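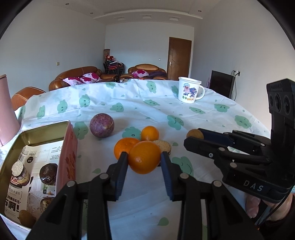 The fruit table with both grippers in use, the nearer one holding a smooth orange fruit between its ribbed pads.

Looking after the hand grippers: notes from the Lekville table
By Amparo Marulanda

Many readers of the Mokumetti newsletter asked how we keep our pair of hand grippers in good condition. We work with them on a round table in a living room in Lekville, mostly with fruit and small household things. The pair has now made 2,471 recordings, and I keep the maintenance book for it. I will tell what I do and in which order.

Pads first
The dark blue pads have ribs, and the ribs collect everything: fruit wax, skin, sometimes sugar. I wipe them with a cloth and plain warm water after each 68 recordings. Alcohol I do not use any more. In January it made one set of pads hard at the edges, and the oranges started to turn in the fingers. For the ribs I take a soft toothbrush and move it along the lines, never across them. The pads must be fully dry before you close the fingers for storage – two humid pads stick together and the glue behind them suffers.

When a pad begins to lift at one corner, please do not press it back with a drop of new glue. Take it off completely, clean the finger, and put a new pad.

Pivots
Each gripper has four round pins that you can see from above, two on each side. I check them by hand. Hold the body, close the fingers until they touch, and try to move one tip up and down. A little movement is normal, but if you hear a click, one of the pins needs to be tightened. We use the small key from the Pinto kit, a quarter of a turn and then test again. Too tight is also bad, and the person who holds the handle will feel it in the wrist after an hour.

After 1,000 recordings I open the linkages and put a very small amount of dry lubricant. Oil is not a good idea near a tablecloth and fruit.

Testing the grip
For the test I like to use objects with different skin. A smooth orange fruit shows quickly if the pads are greasy, and a small brown fruit like a kiwi is kind to tired pads, so it should not be your only test. Place the object between the tips, close slowly, and look if both sides arrive at the same moment. If one side arrives first, the object is pushed to the other side and the opening must be centered again.

I repeat the same test with the second gripper before we begin. They are used together, and a difference between them gives more trouble than a small fault which is the same in both.

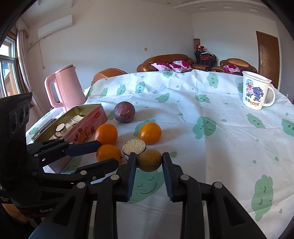
Lenses and cables
Clean the lenses with a dry microfiber cloth only, and do it after the pads, with washed hands. Check also that the cable leaves the gripper in a soft curve. Our Fetitz spare cable lasted 336 recordings, and I believe the reason was that we wound it too tightly in the box. Now we lay it in a wide circle.

Please write every change in the book, also the small ones. If you have a different method for cleaning the ribs, send it to me and I will try it on the old pads.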